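Inicio Revista Números Secciones Autores Envíos Contacto

4. Criterios de buena práctica para la manipulación robótica de componentes

La propuesta de Prulla parte de una distinción entre el acceso al equipo abierto y el contacto con la pieza. Cada fase recibe requisitos propios, y el paso de una a otra se registra como evento separado. La Figura 3 ilustra el tipo de intervención al que se aplican los criterios de esta sección.

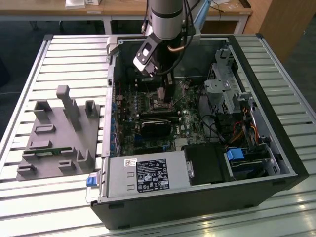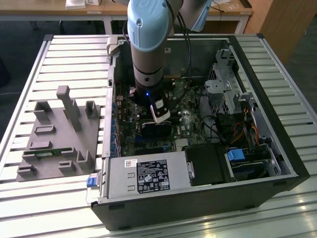
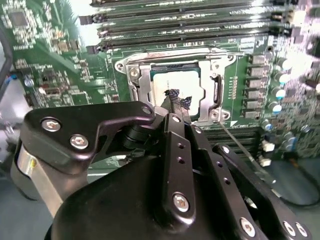
Figura 3. Manipulación de componentes informáticos con pinza robótica. Primera imagen: aproximación al interior de la torre abierta. Segunda: pinza sobre un módulo de memoria alojado en su ranura. Tercera: zócalo del procesador visto desde la muñeca del robot.

4.1. Acceso y disposición

El equipo se colocará tumbado, con el panel lateral retirado y los componentes orientados hacia arriba. El útil de apoyo se situará junto a la caja, fuera de la trayectoria vertical de la herramienta, como se aprecia a la izquierda de la torre en las dos primeras imágenes. Los mazos de alimentación que permanezcan en el interior se incorporarán al modelo de colisión como volúmenes deformables — su representación como sólidos rígidos se admite solo durante la planificación inicial.

La norma interna de Firkska, revisada en febrero por Stojanovska y Bae, exige además comprobar la ausencia de tensión antes de habilitar el brazo. La comprobación corresponde al operador y no puede delegarse en el sistema de visión.

4.2. Contacto con módulos de memoria

La extracción de un módulo requiere la apertura previa de los retenes de la ranura. La fuerza se aplicará en dirección perpendicular a la placa, sin componente lateral apreciable. Si la pinza no confirma el agarre tras 3 intentos, el procedimiento se detiene y pasa a modo manual. Los módulos retirados se depositarán en ranuras del útil y nunca directamente sobre los perfiles de la mesa.

4.3. Contacto con el procesador

El zócalo impone condiciones más restrictivas. Con el marco de retención abierto, como en la tercera imagen, la posición del procesador no está asegurada y cualquier roce puede desplazarlo. Se prohíbe el arrastre sobre el disipador integrado. Los recubrimientos de la punta se inspeccionarán antes de cada serie; un extremo deshilachado es causa de sustitución, dado el riesgo de que queden fibras en los contactos.

4.4. Registro

El protocolo Tevel fija un mínimo de 192 ciclos por tipo de componente para validar una configuración. En nuestro estudio se registraron 769 ciclos completos. Cada entrada incluye la referencia del útil, la versión del programa y el motivo de parada, si lo hubo. El mantenimiento de la pinza se programa cada 3000 accionamientos — el contador no se reinicia al cambiar de tarea.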